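How to Wash and Dry a Handwoven Tablecloth

Handwoven cotton shrinks if it is rushed. Set aside an afternoon for the first wash, and check the label for fiber content before you start.

Step 1. Treat the spots

Dab grease with a little dish soap and leave it for 30 minutes. For wine or tea, use cold water only. Rubbing pulls the weave out of line, so press with a towel instead.

Step 2. Soak

Fill a tub with cool water and add 2 tablespoons of mild detergent. Push the cloth under and let it sit. If the fringe has dark threads in it, test one with a damp white rag first. Navy is the usual one to bleed.

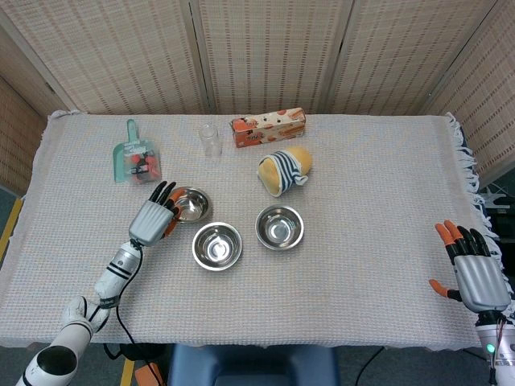
Step 3. Rinse and dry

Rinse until the water runs clear. Roll the cloth in a towel to get the water out, then dry it flat, out of the sun. Comb the fringe with your fingers while it is damp.

Step 4. Iron

Iron on the wrong side at medium heat. Keep the iron off the fringe.

Written by Mélanie Fraser. Updated in March with a note on fringe from Rafia Siddiqui.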